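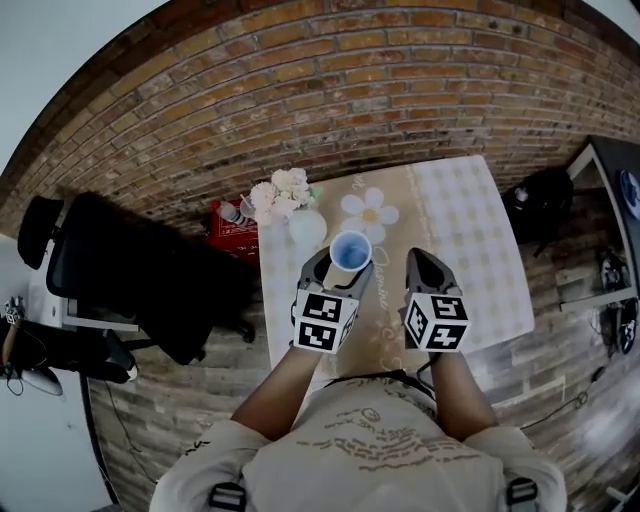
Brundik flower tablecloth, small table size
Reviewed 2021-02-11

I've had this cloth on my little side table since November and I'm still pleased every time I walk past it! It's a mix of checks, cream and beige on one side and a paler gray-white on the other, with a warm tan band through the middle and a big white flower on it. There's some cursive lettering too, which I thought I'd find fussy (I usually skip anything with words on it), but the script is so light that it sits back nicely.

The colors are what sold me. My room has a brick wall in tan, orange and brown, and most plain white cloths look a bit cold against it. This one just belongs there. I keep a white vase of pale pink and cream artificial flowers in the corner and the two look like they were bought together, though the vase came from Troltero years earlier.

Washing has been easy so far. Cool cycle, line dry, quick iron on the back. It did come out of the package with 2 deep fold lines that took a couple of washes to relax, and I'd love a slightly heavier hem, as the corners flip up when the window's open.

I ordered mine from the Lirkside store, where it had 291 reviews at the time. I'm already eyeing a second one for the kitchen.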